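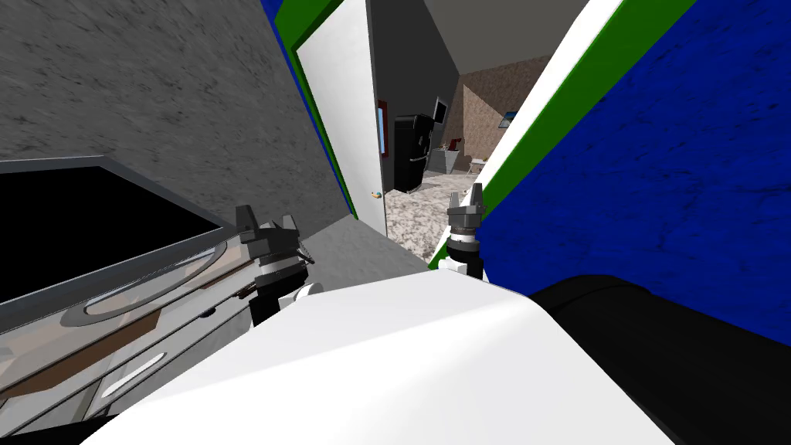
Rechercher sur le site... OK Tous les articles Cuisson Froid

Test du four encastrable Koris 56

Dernière mise à jour : 30/12/2018

Le Koris 56 est un four multifonction à chaleur tournante, façade inox, vendu 854 euros chez Clalell. Il remplace dans ma cuisine un Mockus en fin de vie, dont la résistance de sole avait lâché en novembre. Le test porte sur cinq semaines d'usage, à raison d'une cuisson par jour.

Montage

La niche standard convient. Le câble d'alimentation sort à droite et mesure un peu moins d'un mètre, ce qui impose une boîte de raccordement proche. Les quatre vis de fixation sont fournies, le gabarit de perçage non. Prévoir un jeu de 10 mm à l'arrière pour la ventilation – la notice ne le signale qu'en annexe.

Température

Mesures prises avec une sonde Pudmont placée au centre de la grille, niveau deux. Consigne à 180 °C : la sonde oscille entre 174 et 187 °C une fois le palier atteint. Le préchauffage prend environ 35 minutes en mode éco, moins de la moitié en mode rapide. L'angle arrière gauche chauffe davantage et les sablés y brunissent plus tôt. En convection naturelle, l'écart se réduit.

Porte et entretien

Triple vitrage, charnières fermes, fermeture amortie. La poignée reste tiède après une heure à 220 °C. L'inox marque vite ; un chiffon microfibre à peine humide suffit, dans le sens du brossage. Les gradins latéraux se déposent sans outil. Pas de pyrolyse sur ce modèle, seulement un émail lisse qui se nettoie correctement à chaud.

Bandeau de commande

Deux manettes et un afficheur. Le minuteur ne coupe pas la chauffe, il sonne. Pour l'arrêt automatique, il faut passer par le menu de durée.

Note : 7/10. Bonne tenue en température, notice à revoir.

Commentaires (3)

tarte_fine : Même défaut à l'arrière gauche. Je tourne la plaque à mi-cuisson.

gd44 : La grille se coince-t-elle aussi au niveau quatre chez vous ?

papillote : Merci pour le jeu arrière, j'allais le plaquer au mur.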